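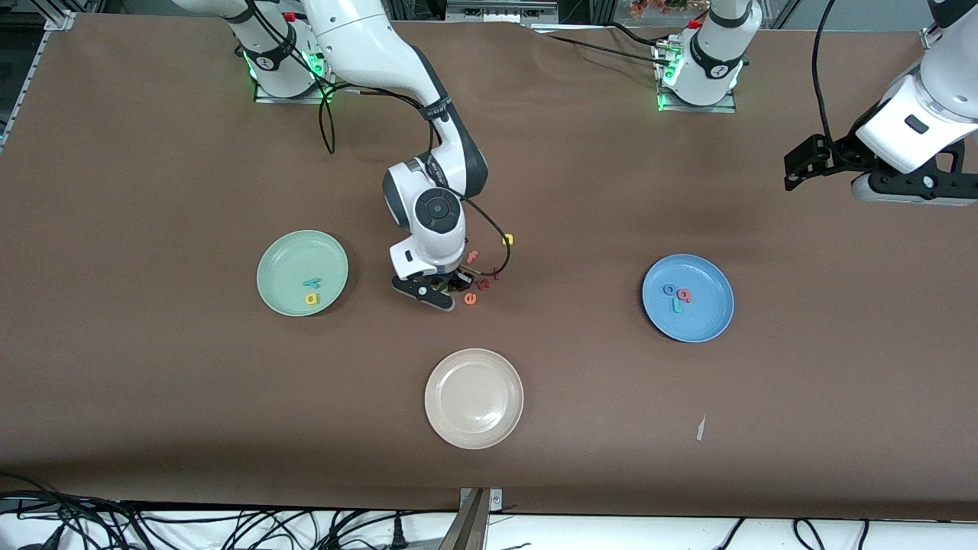
Letter sorting

Letter sorting is a classroom and home activity in which loose alphabet letters are grouped by a stated rule, such as shape, color, case or sound. It is used mainly before formal reading instruction and in remedial work with older learners. The term also covers word building when the letters are drawn from a sorted supply.

Materials

Letters are made of foam, wood, magnetic plastic, felt or card. Foam letters are die-cut from sheet stock and are usually sold in mixed colors. Color carries no information in most sets. The Paltier set is an exception, with vowels in one color and consonants in another. Uppercase sets are more common than lowercase ones, although many reading programs introduce lowercase first.

Sorting areas may be trays, hoops, printed mats or ordinary plates. A raised rim keeps the groups apart when the table is bumped.

Procedure

A session normally starts with a small number of letters and two groups. Common first rules are straight against curved strokes, and letters with holes against letters without. Sorting by initial sound comes later. Letters that turn into one another when rotated or flipped, such as b, d, p and q, are often held back until the learner handles the rest of the set reliably.

The Thevar method adds a third area for letters the learner cannot place. These are reviewed at the end of the session and returned to the supply.

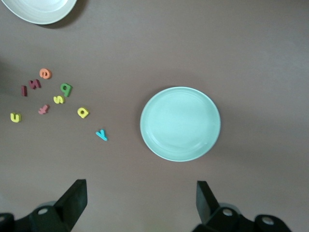

Wenceslao Ojeda has argued that the third area should be dropped after the first month, on the grounds that learners begin to use it for any letter that takes effort. Supporters of the Thevar method answer that its contents are the most useful record of a session.

Research

The Hukier survey collected 3,936 session records from preschools, of which 3,874 were complete enough to score. Roughly 92 percent of the scored sessions used color as the first rule. The survey did not measure later reading ability.

See also

Granar letter cards
Movable alphabet
Phonemic awareness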